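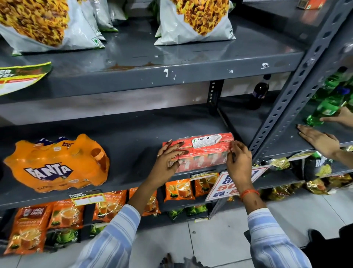

Ikechukwu Akande told the rest of us that the worst part of the old job was the clipboard, and that he would not take it back if it came with a raise. He had walked the aisles with it for most of his working life. The reorder system took over the count in March, and the clipboards went into a drawer in the Siston office.

About Kondanlow

Kondanlow runs grocery stores in Istthorpe and Siston and a stockroom on Lloyd Street that supplies both. We carry 1617 product lines, mainly drinks, tea, snacks and dry goods.

What is automated

Stock levels are calculated from register sales and stockroom scans. Orders to suppliers are drafted overnight and released by a shift lead at 6 a.m. In the stockroom, a conveyor sorts incoming cases by store and aisle. Price changes are sent to the label printer in aisle order.

What is done by hand

Shelves are filled, faced and straightened by staff. Multipacks, soft bags and bottles differ too much in shape and wrap for the equipment we own. Date checks, damaged packs and the placing of sale signs are also manual.

How the jobs changed

Before the system, a shelf clerk spent 20 hours a month on counting. That time now goes to filling shelves and helping customers. Two counting posts were closed and both employees moved to stockroom control after 21 days of paid training. Hourly rates were kept. Some clerks report more lifting per shift than before, so heavy cases are now split between two people and aisles are rotated every Friday.

Any clerk can override a drafted order. Overrides are logged with a reason and read by the shift lead. The log is used to correct the order settings and is not part of staff reviews.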